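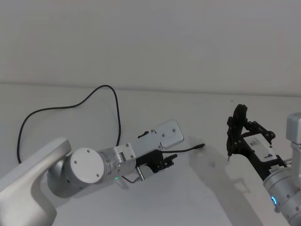 Support > Histon Plant > Cell 2 > Ticket 810

Cell 2 stops on "lead not presented" with the lead in the gripper

Opened by: Daryna Symonenko, bench lead, cable assembly
Assigned to: Demyd Semeniuk, automation support
Site: Histon
Program: Flovwood short leads
Priority: raised from normal to high
Status: closed, with one item moved to a new ticket

Description from Daryna Symonenko

Cell 2 was handed over to the cable benches in January. The left arm picks a lead and holds it out, and the right arm comes in to the plug end. Before that the job was done by hand at benches along the window side, and whoever was on it did the check and the bagging too. Now one person loads, clears stops and bags for the whole cell.

Since the changeover to the Flovwood leads we get a stop with "lead not presented." The arms halt facing each other and the screen asks for an operator. When the operator gets there the lead is in the gripper. They press resume and most of the time it carries on. Sometimes it stops again on the same lead and they have to take it out and put it in the reject tray, although when we check those leads at the bench they are good.

From the shift log for the run: 2,637 leads loaded, 51 stops with this message. Other stops are not in that number.

I would like it fixed, and I would also like somebody to look at where the stops land in the day. They bunch up. The person on the cell is meant to be able to bag while it runs, and they can't get a bag closed before it calls them back. Two of my people have asked to go back to the hand benches and I told them I would put it in the ticket.

Demyd Semeniuk, 9:40 a.m.

Read the log. Going to watch it before changing anything. Please do not clear stops with resume until I have seen a few. Leave it stopped and call me.

Daryna Symonenko, 9:55 a.m.

We can do that until lunch. After lunch I need the output.

Demyd Semeniuk, 11:20 a.m.

Watched it through several stops. Notes:

The pick is fine. Gripper closes on the lead every time and I did not see one dropped.

The stop always comes at the same step, when the right arm is about to move in. The program looks for the plug in a window in front of the left gripper. On the old leads the plug sat straight out from the fingers. The Flovwood leads have a softer jacket and come off the reel with a set in them, so the free end bends away and the plug is at the edge of the window or outside it.

Whether it stops depends on which way up the lead was loaded. Bend one way and the plug is still in the window. Bend the other way and it isn't. The operator who was on this morning had already worked this out and was turning the leads over by feel when loading. She had not told anyone, as she thought she had been loading them wrong and was just correcting herself.

That explains some of the bunching. A handful taken off the reel together all have the same set.

Daryna Symonenko, 11:35 a.m.

If the fix is that we turn them all over by hand, then we have handled each lead twice and we may as well have kept it at the bench. Please don't make that the fix. Also it is not in the work instruction, and anyone covering from another line won't know to do it.

Demyd Semeniuk, 11:50 a.m.

Agreed, it isn't the fix. Trying these in order:

1. Grip closer to the plug so there is less free length to bend.
2. Look for the plug over a wider area.
3. If neither works, ask for the leads to be straightened before they reach the cell.

Demyd Semeniuk, 1:15 p.m.

Tried item 1. Moved the grip point toward the plug. The bend is smaller, but now the fingers are close to where the right arm needs to come in, and on the first slow run I stopped it by hand before they met. Backed it off halfway. That leaves enough room for the right arm and still leaves some bend.

Also re-taught the left arm's hold position while I was there. It had drifted from the saved one. I don't know when. The backup from handover has the original values, so if anyone has to go back, use that file and not the one saved on the cell.

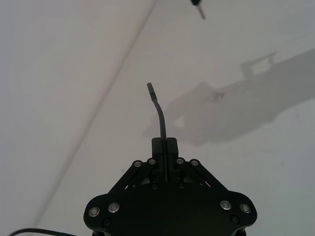

With the halfway grip the end of the lead still goes off to one side. Item 2 is needed as well. I have asked Bitar for the setting that limits the search area, because it is locked on our login.

Bitar support, 2:05 p.m.

The search area can be changed at supervisor level. We have sent the supervisor login to the site contact on file. Please note that a wider area adds time to each cycle. We recommend running at reduced speed for the first tray after the change. Please also confirm that the lighting has not been altered, as shadows from the arms can be picked up when the area is increased.

Demyd Semeniuk, 2:20 p.m.

The site contact on file left last year. Have asked Bitar to send it to Daryna and me. Lighting has not been changed by us. I will watch for the shadow thing, because the arms do throw one on the white table.

Bitar support, 3:10 p.m.

Contact updated. Login resent.

Demyd Semeniuk, 3:45 p.m.

Search area widened on the side the leads bend toward. First slow run picked up the right arm's shadow as a plug and the arm went to it. No contact with anything, it stopped on its own limit. Changed the order of moves so the right arm waits further back while the search is done and only comes forward after. Cycle is slower as Bitar said. Second slow run went through with no "lead not presented."

Leaving it at reduced speed for the rest of the shift. Loading is to be done whichever way the lead comes to hand. Please don't turn them over, or we won't know if this has worked.

Daryna Symonenko, 4:05 p.m.

Told the shift. Evening lead has it in writing.

Daryna Symonenko, next morning, 7:30 a.m.

Evening ran with one stop on this message, and that lead had a kink in it and should have been a reject. The log has the time. Person on the cell says they could bag a full tray without getting up.

It is slower per lead. It is not slower over the shift, as far as I can see, because it isn't sitting waiting for somebody. I would like a week before I say that to planning.

Demyd Semeniuk, 8:10 a.m.

Back to normal speed now with the new order of moves. Saved as a separate program for Flovwood so the Lometti leads still run on the old one. The operator has to pick the right program at changeover. There is nothing on the cell to stop the wrong one being picked, so I have added a line to the changeover sheet and put the two names in different colors on the screen list.

Work instruction changed as follows:

- Load leads either way up.
- Leads with a visible kink go to reject before loading.
- If the cell stops with "lead not presented," look at the lead before pressing resume. If the plug is free and the lead isn't kinked, press resume once. If it stops again, keep the lead in a separate bag for support and write down the time.
- Do not move the leads in the gripper by hand.

The last one is there because it was being done. The guard has to be opened for it, and then the cell does a full restart, so it was costing more time than the reject.

Daryna Symonenko, 8:40 a.m.

Fine with all of that. Two things before you close it.

The separate bag: the good leads that went to reject before the fix are still in the tray. Can they be run again or do they have to be checked at the bench?

The rota. When the cell came in, the plan had one person on it for the full shift. I have been moving people at the break since this started, because being called over all day wore them down. I want to keep moving them even if the stops are gone. It means more people trained on it, and they keep their hand in at the bench as well. It needs support to train four more operators on clearing stops.

Demyd Semeniuk, 9:00 a.m.

Rejects can be run again on the new program. Load them as a separate tray so the count stays clean.

Training is no problem for me but it is not part of this fault, so I have opened a new ticket for it and linked this one. I would like the operator from the first morning to help with it. She knew which way the leads were bending before I did.

Closing this. Reopen if the stops come back, and say which program was loaded.

Comments

m_okell: We have the same cell on the Lometti leads and get this at the end of a reel, where they curl tighter. Did moving the arm back affect the Lometti program at all?

Demyd Semeniuk: No, it is only in the Flovwood one. If yours is reel end only, copy the Flovwood program under a new name and try it at low speed. Don't edit the original.

nightbench: Please can the changeover sheet be printed larger. The new line is at the bottom under the fold of the holder and I missed it the first night.

Daryna Symonenko: Moved it to the top. New sheet is in the holder now, bin the old one.

R. Tull: Ran the old rejects on the slow evening. All passed except the kinked ones.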